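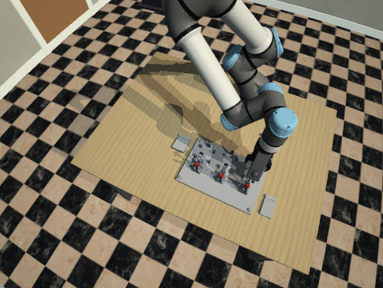

Hazel, all, quick one before I lose the thread again. The padding thing and the plate detector thing are two bugs, please stop filing them together (I did it too, sorry). They only look like one bug because they bite at the same pose. In Rewi with the arm parked over the right-hand end of the base plate, the gripper tip is close to the rightmost mechanism, so Selell starts grumbling about clearance, and at that same pose the shadow of the arm and gripper is lying over the rear and right of the plate, so the plate detector goes funny. Same pose, different code, different fixes. Inline below.

> On 20/03/2021, Hazel Hutchins wrote:
>
> Hi list,
>
> I updated the Flastmont cell to the new Selell branch and now the approach to the right-hand mechanism fails more often than it works. The left and middle ones plan fine. The message I get is "start state in collision", which makes no sense to me, the arm is clearly above the thing.

It makes sense if you look at what it's checking. It isn't checking the meshes you see. New branch swaps the gripper mesh for a convex hull by default, and then adds padding on top of the hull. Our gripper has bits sticking out on both sides, so the hull fills in all the air between those and the long finger. You get a fat wedge. Fat wedge + padding touches the mechanism while the drawn gripper is nowhere near touching.

Turn on the collision overlay and look, takes two seconds. View menu, "checked geometry". It's off by default, which I think is dumb but I lost that argument.

Fix for now, in the cell file:

```yaml
gripper:
 collision_geometry: parts # was: hull
 padding_mm: 4
scene:
 default_padding_mm: 5
```

`parts` gives you one hull per link. Slower to check, you won't notice on a scene this size. The padding on the gripper and the padding on the scene ADD UP, that's the other trap. The old branch took the bigger of the two, the new one sums them. It's in the changelog, one line, easy to miss. I missed it.

> Should I just set the padding to zero? It works if I do.

Please don't. I know it works. It works right up until the calibration is off by a hair and then you find out on hardware. If you need to get closer than the padding allows, make an allowed-contact entry for the pair you mean and only for the last segment:

```yaml
segments:
 - name: transit
 contact: none
 - name: final_approach
 contact:
 - [finger, mech_right]
 max_speed: slow
```

Key is that it's per segment. Do NOT put it at top level. At top level it applies to transit too and then the planner is happy to drag the finger straight through the thing on its way over, because you told it that was ok. Had that one at Flastmont, spent a whole morning blaming the controller.

> Second question, is it my imagination or did the planner also get slower? Some queries come back right away and some sit there until the timeout.

Not your imagination. Start-state-in-collision used to be a hard fail. Now it tries to wiggle the start state out of collision first, 500 random nudges, and only then gives up. So a bad start state costs you the wiggling every time. Fix the geometry and it goes away. If you want the old behavior:

```yaml
start_state:
 repair: false
```

I run with repair off in the sim and on the real cell both. If the start is bad I want to hear about it right then. Other people like it on. Whatever, but if you leave it on please log it, there's a `log_repairs` flag, otherwise it quietly shifts your start and the trajectory begins with a little twitch that looks like a controller problem. It's not a controller problem.

> Third thing and I think it's related. The plate pose from the detector jumps when the arm is above the plate. I get a good pose with the arm out of the way and then with the arm over it the pose rotates a bit and slides toward the front. Then the planner thinks the mechanisms have moved and everything after that is wrong.

OK so this is the one I say is NOT related, even though yes it feeds into the planner and makes it worse.

What the detector does: threshold, biggest light gray blob, fit a rectangle, done. It's old and it's simple and it was written for flat lighting. With the shadow on, the back of the plate drops out of the mask except for the irregular pale patches in between, and the front strip stays in because that's evenly lit. So the biggest blob is the front strip plus whatever patches happen to connect to it. Fit a rectangle to that and of course it slides to the front. The rotation is from the patches, they aren't symmetric so they pull the fit.

Also watch the two light gray blocks that sit on the wood outside the plate. Same sort of gray. If the mask is loose enough to pull the shadowed part of the plate back in, it's loose enough to start grabbing those. I tried the obvious thing (lower the threshold), and the fit swallowed the block off the lower right corner and I got a plate pointing somewhere exciting. So no, threshold tuning is a dead end, don't spend time on it.

What I think we should do, in order of how lazy it is:

- freeze the plate pose. Detect once with the arm out of the way, hold it, don't re-detect till the arm is clear again. The plate isn't supposed to move. This is what I have running now and it's fine.
- fit to edges. The front edge has that thin darker side face under it and it's long and straight, so you get good rotation from it. There's a round bolt at each front corner, that pins the ends. Front strip is the part that stays lit at this pose so you'd be leaning on the good data.
- put proper markers on. I know. I know. People don't want stickers on the plate. Just saying it would be over in an afternoon.

Freeze version is this, goes in the perception node, not the planner node:

```python
def update_plate(self, img, arm_state):
 if self.plate is not None and not arm_state.clear_of("plate"):
 return self.plate
 new = self.detect(img)
 if new is None:
 return self.plate
 self.plate = new
 return new
```

`clear_of` is from the arm state helper, it projects the links onto the table and checks overlap. It doesn't know about shadows. So if the lights are low the shadow can be on the plate while the arm itself isn't over it, and you'll happily detect a bad pose and then freeze it, which is worse than jumping. I pad the overlap region on the side away from the light. Ugly. Works in Rewi since I know where the light is, on the real cell I'd just use the home pose as the only place you're allowed to detect from.

> Could I just turn the shadows off in Rewi? There's a checkbox.

You can, for planner work I'd even say go ahead, it renders quicker and the planner doesn't look at pixels. But for anything with the detector in the loop leave them on. The shadows-off runs are how this got through review in the first place, every test passed because every test had a nicely lit plate with no arm over it. My bad as much as anybody's, I signed off on it.

I'm adding a test with the arm over the right end, shadows on. It'll fail until the freeze is merged. That's intended, please don't skip it to get the build green.

> Last one. Do the red tips matter for anything? Somebody told me the detector uses them.

Not the plate detector. There's a separate thing, `tip_finder`, that looks for red blobs and gives you a point for each mechanism. Vollex wrote it for their own cell and we inherited it. It's pretty solid, the red stands out and there's nothing else red on the table. It sorts the points along a line, left to right, and that's how the names mech_left / mech_mid / mech_right get assigned. Right now the tips sit in a line nearly parallel to the front edge so the sort is happy.

BUT if one is hidden it doesn't tell you. It just returns fewer points and names them in order from the left. Hide the left one and the middle becomes "left". At this pose the right tip is still visible just past the end of the gripper so you're ok, go a bit further over and I wouldn't trust it. Guard it:

```python
tips = tip_finder.find(img)
if len(tips) != len(cell.mechanisms):
 log.warn("tips missing, keeping last set")
 tips = self.last_tips
```

It'd also make a decent sanity check on the plate pose, come to think of it. The tip line and the fitted front edge should agree to within a few degrees. If they don't, the plate fit is garbage and you throw it out. I haven't written that. If somebody wants it, take it, shout on the list first so we don't get two.

So Hazel, to do on your side: switch to `parts`, padding back to what I pasted, repair off, pull the freeze patch from my branch (`plate-freeze`, it's rebased as of this morning). Then rerun the right-hand approach and send me the planner log even if it works, I want to see the clearance numbers. If it still says start state in collision send the overlay as well, and the joint values. Not a screenshot of the joint values, the text.

For teh rest of you, if you have a cell file from before the padding change, grep for `padding_mm` and look at both entries. I'd bet most of them are set for the old rule.

Gotta run, the build machine is doing something weird again. Will read replies tonight.

PS the peg collision models at the back of the plate are still plain cylinders. Good enough for now. Don't touch them till the release is out please, the tests have hardcoded clearances in there.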